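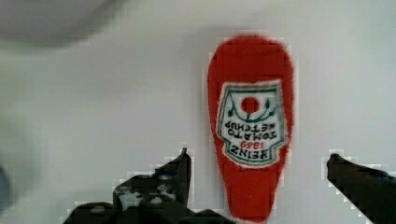
La botella de kétchup entre los dos dedos de la pinza.

Acta de la reunión de septiembre del Club de Robótica Sinder

Asistentes: Salim Were (coordinación), Kanokwan Siriwan, Ratree Kaewsai, Sombat Phetsri y Pornthip Noiphan, que toma nota y pide perdón de antemano por extenderse, como siempre.

Empezamos a las 17:10, con algo de retraso porque el aula seguía ocupada por el grupo de ajedrez. Salim dio la bienvenida a las familias que se acercaron a curiosear y leyó el acta anterior, que se aprobó tal cual, salvo el apellido de Sombat, que otra vez estaba mal escrito (¡perdón, Sombat!).

1. Proyecto de la cocina

Kanokwan explicó con mucha paciencia cómo va el ejercicio de coger objetos de la mesa. El grupo lleva 107 intentos anotados en el cuaderno y quiere seguir con la botella de kétchup antes de pasar a las frutas, que dan más guerra. Ratree prefiere la botella de tela para los principiantes y nos recordó que hay que apuntar también los intentos fallidos, aunque dé rabia. Hubo un buen rato de charla sobre si conviene acercarse por el cuello o por el cuerpo de la botella. Se acuerda probar las dos maneras y comparar en la próxima reunión.
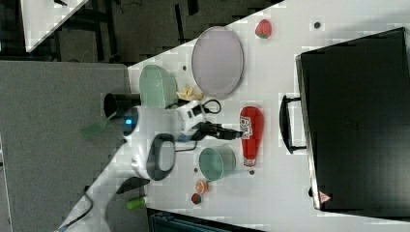
El brazo blanco junto a la botella, el plato y la fresa de juguete.

2. Muestra Guvovis

Sombat ha hablado con la organización de la muestra y tenemos mesa reservada. La demostración no puede pasar de 11 minutos, montaje aparte, así que habrá que ensayar con reloj. Pornthip se ofrece a preparar el cartel y Salim hará la presentación, con la promesa solemne de no alargarse (se oyeron risas). Ratree pidió que los alumnos de primer año también tengan su momento a los mandos, y a todos nos pareció muy bien.

3. Orden de la mesa

Kanokwan propuso dejar siempre las piezas en la misma posición al empezar cada tanda y dibujar un plano para colgarlo junto a la puerta.
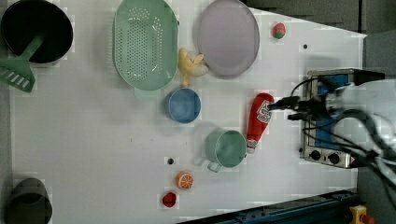
Sombat añadió que el plano debería incluir también los utensilios grandes y no solo la comida, porque en la última tanda cada pareja los puso donde le pareció y luego no había forma de comparar los resultados. Se aprueba, y él mismo traerá un primer borrador a lápiz.

4. Cuentas

Quedan 1056 euros en la caja del club. Se autoriza la compra de un juego de cables de repuesto de Zudent y se deja para más adelante lo del armario nuevo.

5. Ruegos y preguntas

Una madre preguntó si los hermanos pequeños pueden venir de visita. Salim contestó que sí, encantados, avisando antes. Ratree recuerda que faltan por devolver dos destornilladores y el libro de Foley.

Se levanta la sesión a las 18:45. Kanokwan cierra el aula.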